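Progress report to the Padateo Writing Fund
Project: Darar, a romance in two parts
Jun 29, 2022

Work done since January

The first part of the novel is complete in draft and has been through one full revision. It covers Marta Ferreira's arrival in Flislow, the debt she inherits from her brother, and her bargain with the family that runs the harbour. The opening has changed from the plan you approved. She now meets Darar in chapter one, and the funeral has moved to chapter four.

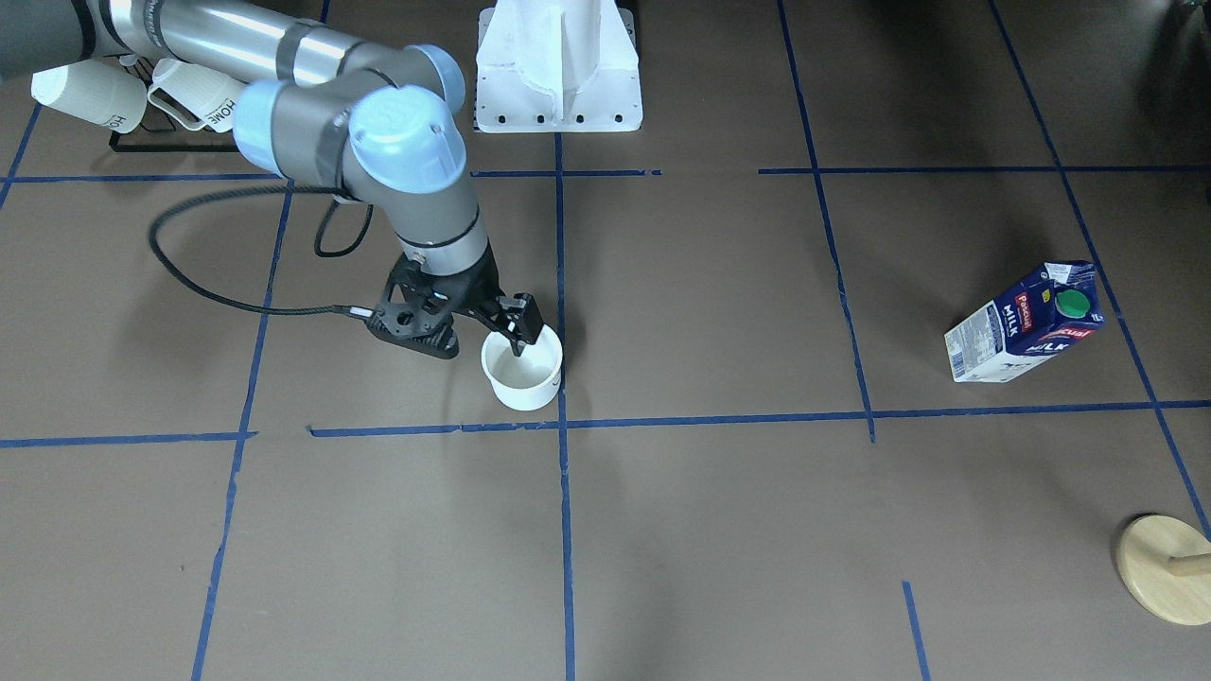 Lucinda Castellanos wrote back after reading the draft that she believed in the couple by the second meeting, but that Darar forgives the lie about the debt far too quickly and ought to stay angry for at least another chapter.

I agree with her and have started on this. The quarrel now runs over two chapters, and the ferry crossing has been rewritten to carry the end of it.
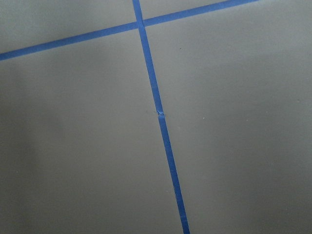
Blue tape crossing on a grey surface.

The second part is behind. I had planned to have it half drafted by now and have 40 pages, mostly from Darar's point of view. His chapters are slower to write than hers - he says very little, and the early versions had him explaining himself to everyone he met.

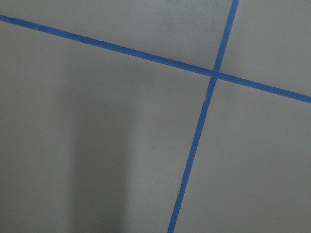
The crossed tape from close by, with a soft shadow to the left of centre.

Spending is within the budget. The reader's fee has been paid. The money set aside for copy-editing has not been touched and I would like to carry it over.

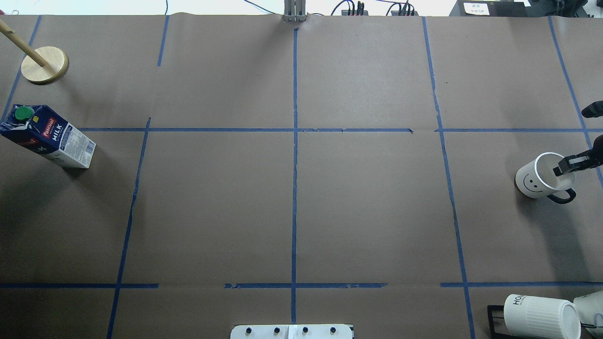 Next steps

Finish the quarrel chapters and send them back to Lucinda.
Draft the second part as far as the wedding.
Decide whether the brother is alive. The outline says he is dead, but two scenes now work better if he isn't.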